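Steam, paper and lids: a test cook on reheating buns

The test kitchen at Trombridge occupies one long room behind the shop floor. The head of the kitchen has tested household steamers there since the company stopped selling bamboo baskets as its main line. We spoke in July, mainly about filled and plain buns, which account for most of the questions customers send in. At the cook's request we have left out names.

The first subject was water. "People fill the pot until it nearly touches the tray," the cook said. "Then it boils up through the holes and the bottom of the bun goes to paste. I leave a gap the width of two fingers. If the pot is going to run dry before the buns are done, the pot is too small for the job."

The kitchen's standard reheating test uses plain buns from Purnon, a wholesale bakery that supplies them chilled. Each bun goes in straight from the refrigerator. The clock starts when steam shows at the edge of the lid, and the burner stays at medium. High heat was dropped from the method early on. According to the cook, it saves very little time and produces a wrinkled skin, particularly on buns with a smooth, tight surface.

Spacing is checked before the lid goes on. "A bun that touches its neighbor tears when you separate them. A bun that touches the wall picks up the water running down the metal. You want room on all sides, and in a round tray that means fewer buns than you think will fit."

Metal and bamboo behave differently here. A bamboo lid absorbs part of the condensation. A metal lid sheds it, and the drops land where they like. The kitchen wraps metal lids in a thin cotton cloth, knotted on top, clear of the flame. The cook prefers this to a domed lid, which is sold as a solution and works only if the dome is steep.

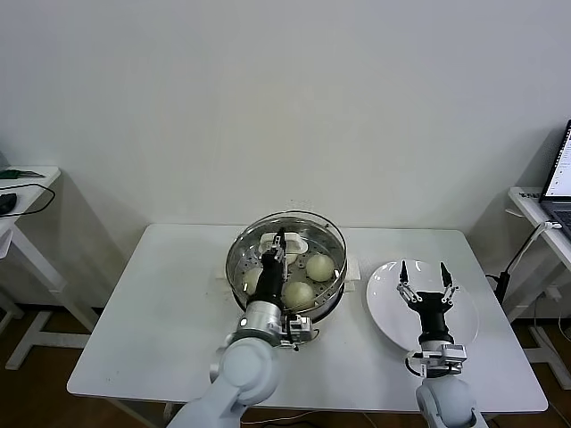
Steamed buns in a perforated tray in a stainless steel pot, with a white plate alongside.

Plating gets a section of its own in the kitchen's notes. Buns are moved one at a time to a flat plate wide enough to hold them without stacking. The plate is warm and dry. "A cold plate sweats under the bun. You get a wet ring, and the customer writes in to say the steamer is faulty. The steamer did its part."

The question of liners took up much of the conversation. The kitchen has tried cabbage leaves, silicone mats, oiled metal and paper, including a perforated paper sold by Saraç in packs of 24. Paper gave the cleanest release. Silicone was close behind but held a film of water under the bun. Oiled metal worked for the first batch and poorly after that. Cabbage was judged acceptable for home use, with some effect on flavor.

"Cut the paper to the bun, with a small margin," the cook said. "One big sheet across the tray blocks the holes, and then you are heating the edges and guessing about the middle."

Durability is measured separately. Trays go through 3,000 lid cycles on a bench rig supplied by Retiler, and handles are loaded with a full pot of water for 36 hours. Most failures are at the handle rivets. The trays themselves rarely fail, although scouring pads dull the finish and make starch harder to remove.

For cleaning, the cook recommends soaking the tray as soon as it has cooled, then using a soft brush from the underside so that residue is pushed out of the holes the way it came in. Vinegar removes lime from the pot. Bleach is kept away from the steel.

The next round of tests covers two-tier stacks, where the upper tray takes longer than the lower one. The kitchen plans to publish separate times for each tier.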